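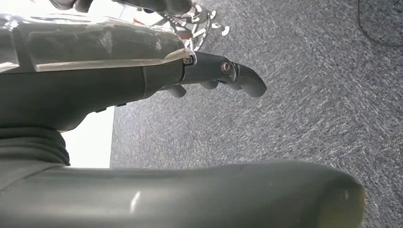 Comparison of Two Multi-Finger Hands and a Wrist Camera for Low-Level Grasping

Project report, Group 4, Mechatronics Laboratory
Submitted Jun 28, 2024

1. Purpose

The laboratory owns two hands that can be mounted on the same pair of arms. The first, called the Seto hand in this report, has jointed fingers driven by tendons. The second, the Nasis hand, has a small motor in each finger joint. The task was to find out which hand is better suited to picking up small objects at floor height, and whether a camera at the wrist gives enough information to correct the position of the fingers before contact.

The project began in February. The first weeks went on the mounting plate and the cable routing, which are covered in Appendix B.

2. Equipment

Both hands were run from the same Mikkelsen controller, with the command rate fixed at 20 Hz. The Nasis hand accepts a higher rate, but the Seto hand does not, and running them at different rates would have made the timing results hard to compare.

The wrist camera looks along the hand towards the fingertips. At close range a large part of its view is taken up by the hand. The longest finger hides the floor directly beneath its last segment, and an object in that area can only be located from earlier images. The second arm can also enter the view if the two wrists are brought close together. The position software, Fikham, was written by an earlier student group and was used without changes except for a new calibration file.

3. Method

Four objects were used: a wooden cube, a plastic bottle cap, a short length of hose and a folded cloth. Each was placed inside a taped square. The arm moved to a fixed height above the square, took one image, corrected its position and closed the hand. A grasp was counted as successful if the object was still held after the arm had lifted and waited for 2 seconds.

Each hand completed 2,000 closing cycles without an object before the grasping trials, so that early wear in the joints would not affect the results. Joint screws were checked at the end of this period. On the Seto hand one screw at the second joint needed tightening. The Nasis hand needed no adjustment.

Trials were carried out with camera correction switched on and then repeated with it switched off. The order of the objects was the same in both cases, which in hindsight was a weakness, as any drift in calibration would affect the later objects more than the earlier ones.

4. Results

The Seto hand was more reliable with the cloth and the hose. Its fingers give slightly when they meet the floor, so a small error in height did not stop the movement. The Nasis hand tripped its current limit in several of the cloth trials when a fingertip pressed against the carpet.

With the cube, the two hands performed equally well. With the bottle cap, the Nasis hand was clearly better. Its fingertips returned to the same point on each cycle, whereas those of the Seto hand wandered as the tendons stretched.

Camera correction improved the results for both hands, with the largest gain on the bottle cap. It made no useful difference for the cloth. Fikham often placed the centre of the cloth at one of its folds, and the arm moved away from a position that had been acceptable.

5. Sources of error

Carpet was a poor choice of surface. The speckled pattern produced false edges in the software, and raising the detection threshold caused the bottle cap to be missed altogether. A strip of plain card under the object solved this, but it was introduced too late to be used for all trials. Bright areas in the background also shifted the automatic exposure. Exposure was set by hand from the second set of trials onwards.

6. Recommendations

For soft objects at floor level the Seto hand should be used, with the tendon tension checked before each session. For small rigid objects the Nasis hand is preferred, provided that the lowest permitted height is set in the controller. The wrist camera should be moved outwards on its bracket and tilted so that the last finger segment hides less of the floor. A revised bracket has been drawn but not made. The drawing is stored with the calibration files.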